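The Open Day at Murnlow

Ifeoma Afolabi had promised her grandfather they would be back on the bus by four, and it was already ten past three when they found the right door. Murnlow was the kind of building you could walk past every day of your life (she had, for most of high school) without once wondering what went on in it. Inside there was a table with lemonade and name stickers, and a young man called Ekkachai who wrote OLANREWAJU on one in beautiful square letters and never asked how to spell it, which put the old man in a good mood right away.

"Forty years I cooked," her grandfather told him, smoothing the sticker onto his cardigan. "Hotels, ships, one hospital. So show me this cook of yours."

"It's more of a beginner, sir," said Ekkachai.

They went down a long hallway, past a room where Dr. Anozie was telling a group of parents about motors, and past another where children were lining up to press a big red button that didn't seem to be connected to anything. Ifeoma kept one hand near his elbow, not quite touching it, the way he liked. He stopped to read every poster. He read the one about fire exits. By the time they reached the little kitchen the crowd had moved on, and there was plenty of room for him to lean right over the counter with his glasses pushed up on his forehead.

It was a toy kitchen, more or less, the sort she had begged for when she was five. The arm came down over it slowly, humming, and closed its black fingers on the yellow handle of a knife.

"Plastic," said her grandfather.

"Plastic," Ekkachai agreed. "We'd like to keep our insurance."

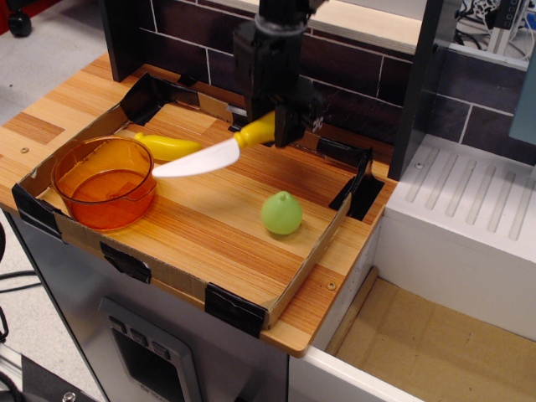 "He holds it too far back," her grandfather said. "Look at that. My first week on the ships I held it just so, and Chef Akinola took it out of my hand and gave me a sack of onions and a spoon."

"A spoon?" said Ifeoma, who thought she had heard all the ship stories.

"To think about."

Ekkachai laughed, and then he pulled a pencil from behind his ear and asked, quite seriously, where a person ought to hold it. So her grandfather showed him, with his own brown spotted hand closed around nothing at all, thumb here, finger there, and again more slowly, and Ekkachai copied him. Ifeoma looked at the clock over the door, and then she went and got three lemonades.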